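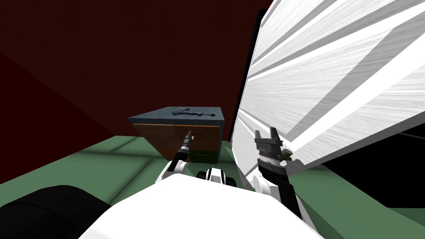
Right, section two, where we get the doors and drawers sorted. If you've followed along so far, your Ernik hinges are still in their bag and you've got a pencil behind your ear. I wrote this guide after fitting out my own back room, and I've tidied it up every September since, mostly thanks to people emailing me about the bits I'd muddled. Before you touch a screw, find the seam where your drawer fronts join, like the one on the small cabinet with the wooden fronts, as that seam is what you'll be measuring from. Not the floor! My floor slopes, and I bet yours does too.

What you'll want to hand

A pencil, a steel rule, a hand screwdriver, masking tape and the little card template from the Ernik box. I also use a Naseri clamp, but any clamp with soft pads will do.

Marking out

1. Lay the door face down on an old blanket.

2. Measure 391 mm down from the top edge and put a light mark there. That's for the middle hinge on the tall Prukmont door. If you bought the short door there's no middle hinge, so skip to step 4.

3. Check that mark from the bottom edge as well. Przemysław Domański wrote to tell me his door had been drilled for the opposite hand, and he only spotted it at this point.

4. Tape the template down with its arrow pointing at the hinge edge. Press through the 2 small holes with a bradawl.

Note: the template is printed on both sides and the sides are different. You want the one with the letter D. I've got this wrong twice now.
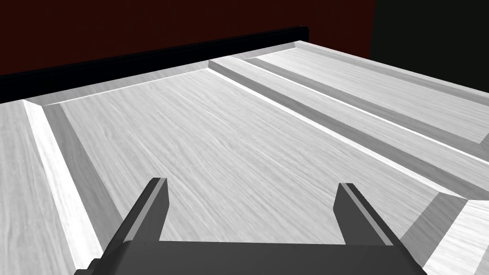
5. Set your drill stop to 9 mm and have a practice on a bit of scrap first. The thick outer part of the door will take that depth happily, but the panel in the middle won't, so keep well away from it.

Caution: don't use a power driver for the last few turns. The screws are soft and the heads chew up in no time. Go by hand and stop when it feels snug.

Hanging the door

6. Click the top hinge on first, then the bottom one, then the middle. You'll want someone to take the weight — Shuk-fan Fung tells me she manages with a stack of books under the door, and I've since pinched the idea.

7. Close it gently and look at the gap down the side. Turn the front screw a quarter turn at a time. It's fiddly and you will go the wrong way at least once, so put the kettle on and don't rush it.

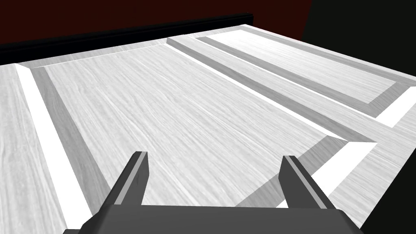 8. When the gap looks even, open and shut the door a few times and check it again. Mine always shifts a bit after the first go.

9. Now do up the back screw to lock everything in place. If the door suddenly drops, slacken it off and go back to step 7.

Finishing

I wipe mine over with Reseo oil, a thin coat on a cotton cloth, working along the grain and getting right into the corners of the panel with a fingertip. Leave it overnight before you stick any felt pads on, or they'll slide off.

Caution: spread oily cloths out flat outdoors to dry. Don't screw them up and chuck them in the bin, as they can heat up and catch fire.

Handles are in the next section, along with Gion Ruchti's trick for getting two of them level.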